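Chapter 14
Sorting a Mixed Box

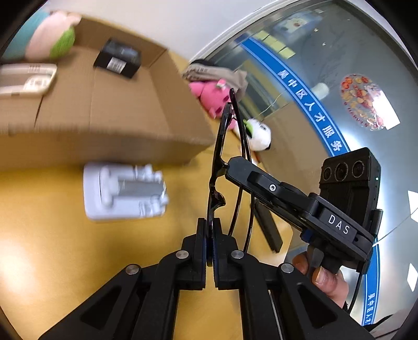
Figure 14.1 A pair of black eyeglasses, with an open cardboard box, a desk telephone and plush toys.

I used to think I was good at packing. Then I spent one June clearing out the old front office at Lokow, and I found out I was only good at closing lids! I had 30 boxes taped up by lunch on Tuesday, and by three o'clock I was slicing half of them open again to look for a phone cord (it was in my bag).

So this chapter is about the mixed box, the one every office and every family has. You know the kind -- a telephone, a couple of stuffed toys, a cap, somebody's glasses, and a molded plastic insert that must belong to something. Chapter 13 was easy by comparison, all those matching Nisbet cartons in neat stacks.

We'll start with the fragile and the easily scratched. Glasses are my favorite teaching object here, partly because I've sat on so many pairs. Pick them up by the rim, keep your fingers off the lenses, and find them a case before you put them down again. Soft things like plush toys and caps come next, and I'll try to talk you into using them as padding.

After that we get to inserts. Keep them with the product box until you've checked the fit, even if it feels silly.

Before you read on, grab a box of your own and tip it out on a table. Set a timer for 14 minutes and sort whatever you've got into piles. Don't label anything yet -- we'll do that together in Section 14.2.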